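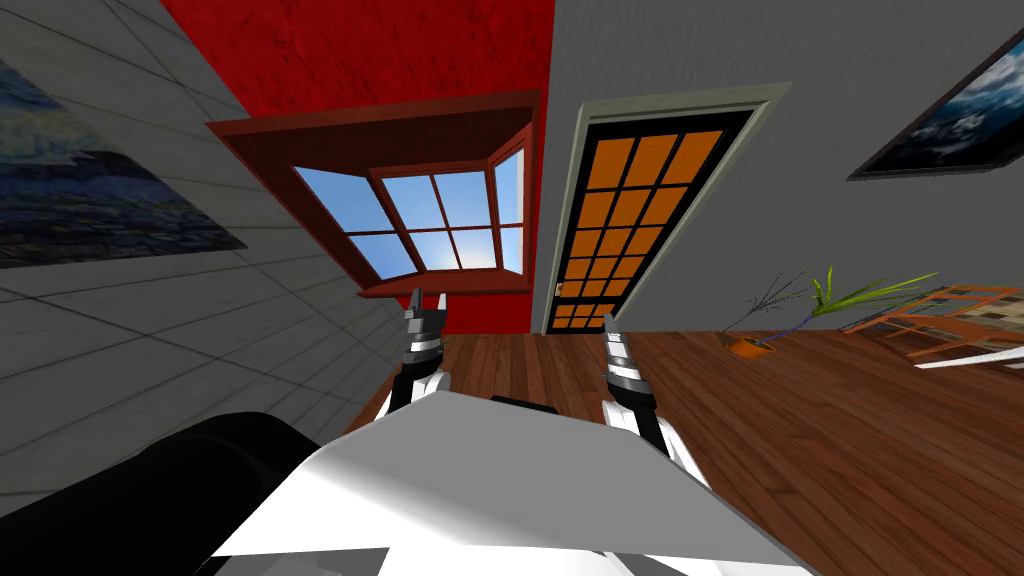
4 min read

Last updated: December

Search this site Search Clear

The Burketti tile works opens its doors to the public once a year, and I had missed it enough times that I took the morning off for it. The plant sits at the end of a service road behind the rail yard. Parking is on gravel and fills up early. I got there a little after 8 and walked in with the first group.

Our guide was Manouchehr Zamani, who runs the glaze room and has worked on most of the lines at one time or another. He handed out ear plugs and shoe covers and told us to stay inside the yellow lines. Then he took us straight to the clay shed, where the tour should start anyway.

The clay comes in by truck from two pits. One gives a red body and the other a gray one that fires to a light buff. Both are stored under a roof but open on one side, and the piles are turned with a front loader so they dry evenly. Zamani picked up a lump of each and passed them around. The red one was gritty. The gray one left a film on my hands that I was still washing off at lunch.

From there the clay goes through a crusher, a screen and a mixer, and comes out as a damp powder. I had expected something wetter. For pressed floor tile you want it just moist enough to hold together when you squeeze it. The wetter mix goes to a separate room where they extrude roof tile and trim pieces, and that room was shut down for cleaning, so we only looked in from the door.

The press hall is the loud part. The main press puts down 3000 tons and makes a thump you feel in your knees. Each stroke turns out a row of raw tiles, which slide onto a belt and pass under a brush that knocks the burr off the edges. At this point a tile will snap if you lean on it. Zamani broke one over the rail to show us the inside, then tossed the pieces into a bin that goes back to the mixer. Nothing is wasted before firing. After firing, broken tile is crushed and sold for road base.

The dryer was a long steel tunnel with little to see. We walked along it to the glaze room, which I liked best. The base glaze goes on as a thin curtain of liquid falling across the belt, and the tiles pass through it and come out coated. Patterned tile gets a second step. Burketti has a printed line called Nikzad, based on old courtyard floors, and a plain matte line called Tirkitz that sells mostly to schools and clinics. The Nikzad samples were laid out on a table by color, fired and unfired side by side. The unfired ones are dull and chalky, and you would never guess the blue from looking at them. It goes on as a grayish pink.

Somebody in the group asked how they keep the color the same from one batch to the next. Mostly they don't, Zamani said. They sort after firing and print a shade number on the carton, and buyers should check that every box has the same number before they leave the store. I have a bathroom floor at home that would have been better if I had known this.

The kiln is fed by rollers and is almost as long as the building. It runs day and night and is let down only for repairs - cooling it takes days, and so does bringing it back up. There are small sight holes along the side with covers you can swing open, and we each got a turn with a dark glass. The tiles look like orange sheets of light moving very slowly. It was warm enough there that people started taking their coats off.

At the far end the tiles come out, cool under fans and go to sorting. Two women stood on either side of the belt under bright lamps and marked the seconds with a crayon. They work in short shifts because the eyes get tired. I watched for a few minutes and could not spot a single thing they were marking.

The tour ended in the shop, which carries seconds and ends of runs at low prices. I bought a box of Tirkitz in a dark green for the mudroom and 5 loose Nikzad tiles to use under plants. Coffee and rolls came from Dadard, the bakery in town, and the rolls were gone by the time the second group came through.

A few practical notes. Wear closed shoes with flat soles, as the floor in the press hall is dusty and a little slick. There is a lot of standing and one set of metal stairs, with a ramp around the back if you ask at the gate. Bags have to stay in the car or at the front desk. Photos are fine everywhere except the glaze mixing room. Bring cash for the shop - the card reader was out when I was there.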